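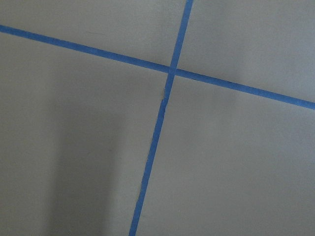
How often should a shared arm cell be checked before people use it?

At the start of every shift, and again any time the arm, the table or the guarding has been moved. The check takes a few minutes and goes in the cell log with your initials. If the last entry is from the previous shift, the cell isn't cleared, even if it was left running fine.

Posted August 2021 by Fanni Szekeres

What is in the shift check?

Press the emergency stop and confirm the drives drop out. Reset, then do the same with the enabling switch on the pendant. Look over the cable run from the base to the wrist. Jog each joint slowly in both directions and listen. Read the speed limit off the controller and compare it with the card on the cell door.

What speed can I use while I'm inside the marked area?

Teach mode only, with the limit at 214 mm per second or lower. That is our own number for the Kustholm shop. It sits under the limit in the controller manual and we are keeping it there. Full speed needs the door closed and everybody out.

Can two people work in one cell?

Yes, if one of them holds the pendant and the other stays where the pendant holder can see them. Agree on who has it before the door opens. Handing it over mid-task means stopping the arm first.

Do I need to write up a near miss?

Yes. Use the short form, the same day. We had 223 forms across all sites last year and most were a few lines long. Kimie Sugiyama reads each one and will call you if something is unclear.

When do I replace floor or table tape?

When an edge has lifted enough to catch a sleeve or a gripper finger, or when you can't make out the line from the door. Pull up the old strip completely. New tape over old tape builds a ridge, and the Endance carts snag on it.

Who can change a program that has been signed off?

Anyone trained on that cell can propose a change. It then needs a dry run of up to 60 cycles at reduced speed and a second signature. Small edits to a grip position count as a change.

How long are cell logs kept?

Paper logs stay in the cell until the book is full and then go to the Shimada office. Scans go on the shared drive. The next log review is in September.

Recent items
Vultano pendant: replacing the strap
Lockout tags, new order form
Cell door card, blank copy
Training dates for new starters

This site uses cookies to remember your settings. By continuing to browse you accept their use.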